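Chapter 2
Chores and Other Hard Problems

Every few years a firm such as Luvix promises a machine that will do the laundry. Readers should keep their wallets shut. Cloth has no fixed shape – pick it up twice and it hangs two ways.
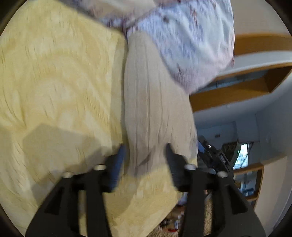 2.1 What counts as done?

Damir Petek logged 406 tries at folding one shirt and called the job "nearly solved." Nearly is a generous word. Ask who was holding the tools, and who decided where to pinch.

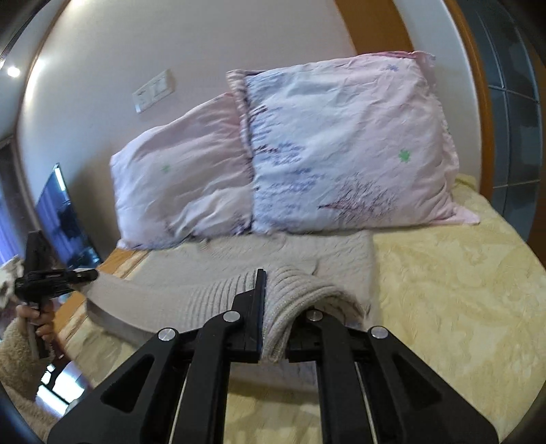
Figure 2.2 Gripping a knit garment on a bed. The grippers are hand-held.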